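Bench rules for the two-arm cell, short thread. Naheed Hashmi asked for them in writing so here they are

1/ Laptop goes mid mat, lid shut, before either arm is enabled. Lamp one side, box the other. Cable loops get checked every time – yes evry time
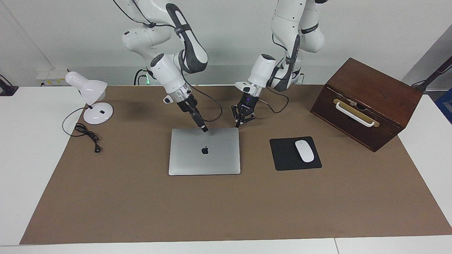 2/ Speed cap 300 mm/s near the laptop. Free air 700. Don't bump it to 325 "just for a sec", Châu Đinh

3/ Lid open = nothing pushes on the screen. Grippers hover or park on the mat. Lamp plug stays out where you can see it
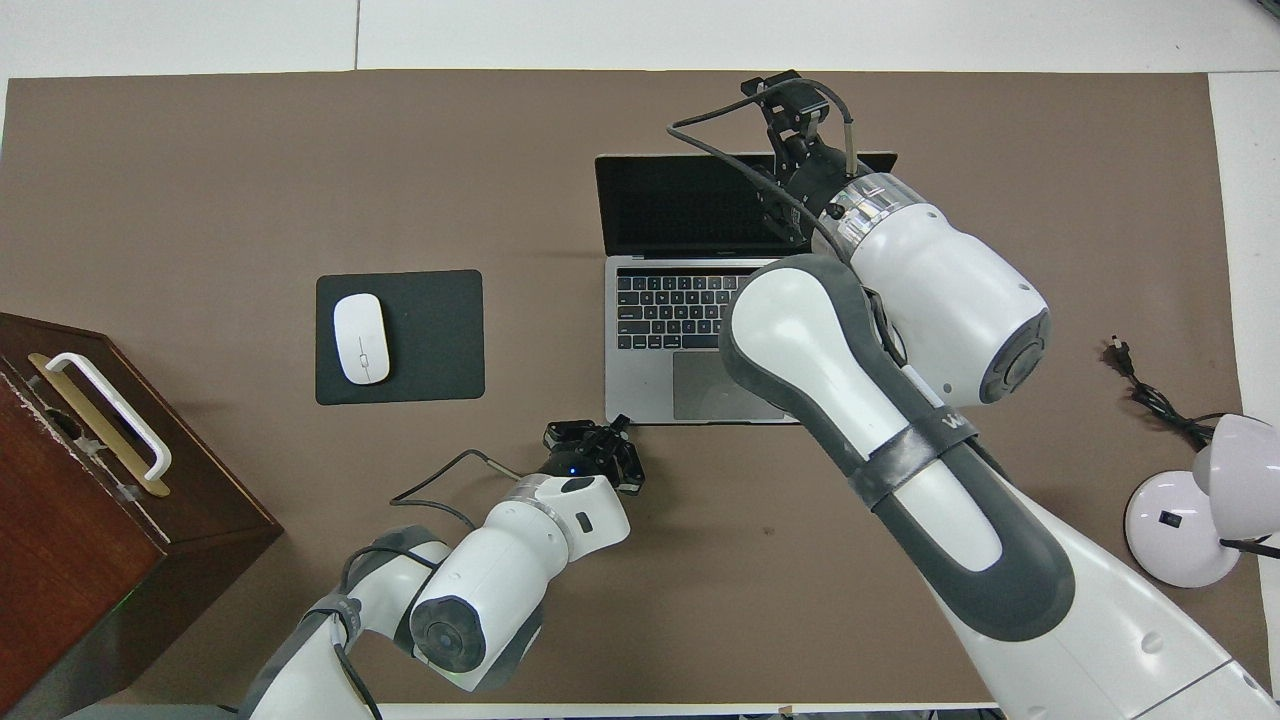

4/ Force limit 20 N, both arms. Colour tags on the e-stops are comming in January, ask Ivar Bråten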